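Home Opinion Housing Letters Archive

Tenants Should Have a Say in When the Water Goes Off

By Felista Gachanja
5/26/26

The Trindport Housing Association manages 727 homes, and last August it shut off the water to 205 of them for planned pipe work. Notice was given by a sheet of paper taped inside each lobby door. Many residents read it on the morning the taps ran dry.

The association met its duty under the lease, which requires 20 hours of warning. The lease is the problem. A household with small children, a night worker or a person on home dialysis cannot rearrange a day on such terms. Cooking, bathing and washing up all depend on a supply that most of us think about only when it stops.
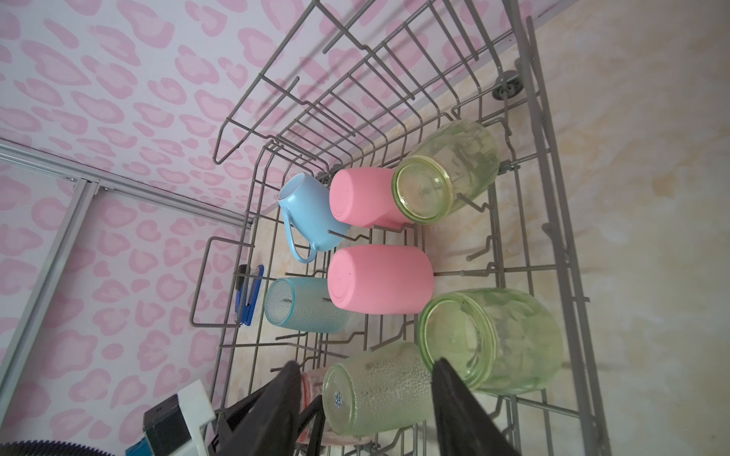 Cups and a mug in a dish rack.

Musyoka Kariuki, who chairs the tenants' group at Ondieki Court, has asked the association to agree on shutoff dates with residents before contractors are booked. The association replied that consultation would delay repairs. Its own record does not support that view. At Stelness House, where tenants were offered two dates and chose one, the work was finished on schedule and the office received fewer complaints than it had for any shutoff that year.

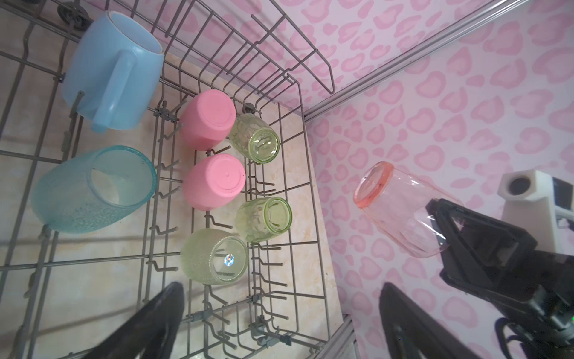 A fair policy would not be costly. Residents should be offered a choice of dates for all planned work, with written notice delivered to each door 40 days ahead. Households with medical needs should receive a telephone call as well. Emergency repairs would remain exempt, as they must.

The board will review the standard lease in August. It should adopt these terms then, and it should apply them first at Dallorska Gardens, where the next stage of pipe replacement is due to begin.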